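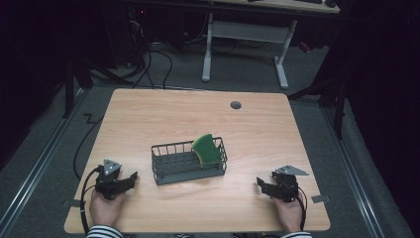 ## 十二月,工作笔记:Hirkelville 移民史那摊子事

上午十点多才开工,先泡了茶(第二杯了),把昨天没抄完的教区登记簿接着抄。先记结论免得忘:Hirkelville 的第一批住户八成是修磨坊水渠来的,跟种地没什么关系。之前我一直按“开荒农民”那条线找材料,怪不得地契那边老是对不上!

登记簿里前两年的洗礼记录,父亲职业一栏写“渠工”的占了大头,写“农”的只有零星几个,而且都是后来补写的,墨色也浅一些。抄到第 23 户的时候出现了第一个铁匠,再往后才有木匠和一个开小酒馆的寡妇。这个寡妇我很喜欢,名字前后拼了四种写法,每次去登记都换一种,害我以为是四个人,翻来覆去对了快一个小时。最后靠她儿子的教父才对上的。

## 关于 Reketden 那条路

老问题:这些人从哪儿来?村里流传的说法是“从 Reketden 翻山过来的”,连教堂门口的石牌都这么刻。可是 Reketden 那边的迁出名单我看过复印件,整整一个世纪只有 12 户注明往这个方向走,姓氏里能跟 Hirkelville 对上的更少。我猜是两种可能:

- 他们在 Reketden 只是过冬,开春结了工钱再走,后代就记成了“从那儿来的”
- 石牌刻得晚,刻的人抄了邻村的故事(邻村确实有不少 Reketden 的后代)

我自己偏向前一种。渠工的合同是按季节签的,冬天停工,山口那边正好有几家长期收短工住宿的院子,时间接得上。但是目前手里只有一份工钱单能证明有人在那儿过冬,太单薄了,先不写进正文。

## 跟 Tiina 通话记的几条

中午给 Tiina Kallio 打了电话,她人在 Riihimäki,整理她那批口述录音。聊得有点散,拣有用的记:

1. 她说老一辈讲到“水渠”的时候用的是一个方言词,跟“沟”“界”都能通,所以有些录音里说的“守沟”可能其实是“守地界”。我这边三处引文要回去重听。**重要!**
2. 她那儿有一份学校的点名册,战前的,70 个孩子,姓名旁边标了家里讲哪种话。这个我眼馋很久了,她答应扫描,让我别催。好,不催。
3. 她不同意我把搬进城做工的那一代写成“离开”。她的意思是很多人周末回来、收苹果回来、办丧事回来,一直到退休又住回来,户口都没动过。想想也有道理,第三章的标题得换。

还说了半天 Mirnorel 的公共浴室,跟课题没关系,可是真好听:每逢集日,卖奶酪的女人们先占第一轮热水,男人得在外头等,谁也不敢吭声。我让她把这段也留着,哪天写个附录。

## 人口数字

又碰到那个 2,000。旧地名志里说村子最盛时有 2,000 人,后来的小册子全都照抄。我把能找到的户数和每户人口乘了一遍,怎么乘也到不了。下午翻地名志的凡例,发现作者把 Hirkelville 跟下游两个小聚落合在一条里算,凡例里明明白白写着,只是后来抄的人都没翻到那一页(包括去年的我,唉)。

所以:

- 正文里别再直接引这个数,要引就写清楚是三处合计
- 脚注里放凡例的原文和页码
- 去年那篇会议稿里也用了,得跟编的人说一声,看能不能改

## 杂事

登记簿有两页粘在一起,我没敢动,夹了张纸条,等管档案的人来弄。缩微胶片那台阅读机的对焦旋钮又松了,往左拧过头会弹回来,后面用的同事手轻点。

地图那边,水渠的旧走向我先用铅笔描了一版,上段没问题,到磨坊以下就全靠猜了。旧地籍图上那一段正好有折痕,字磨得看不清,只认得出一个像“草场”的词。要是哪位路过省档案馆,帮我问问有没有同一幅的副本,图幅号我贴在文件柜门里面了。

还有一件小事:姓氏索引我改成按读音归并,不按拼写了。光一个姓就有“带 h”“不带 h”“双 l”三种,再按拼写排,找人要找疯。归并规则写在表格第一页,大家往里加新名字前先看一眼,拿不准的标黄,别硬并,我上回硬并了一对,结果是叔侄俩,拆回去花了半个下午。

## 接下来

- [ ] 重听三处“守沟”录音,对照 Tiina 的方言笔记
- [ ] 找第二份过冬的工钱单,先查山口那几家院子的账本
- [ ] 第三章标题(“来来回回”?太随便了,再想)
- [x] 寡妇的四种拼写并成一条
- [ ] 磨坊主的遗嘱,只看了前半份,后半份的字太草,明天早上眼睛好的时候再看

遗嘱前半份里提到一口钟,说要留给“渠上的人”。是教堂的钟还是磨坊上工用的钟,没写。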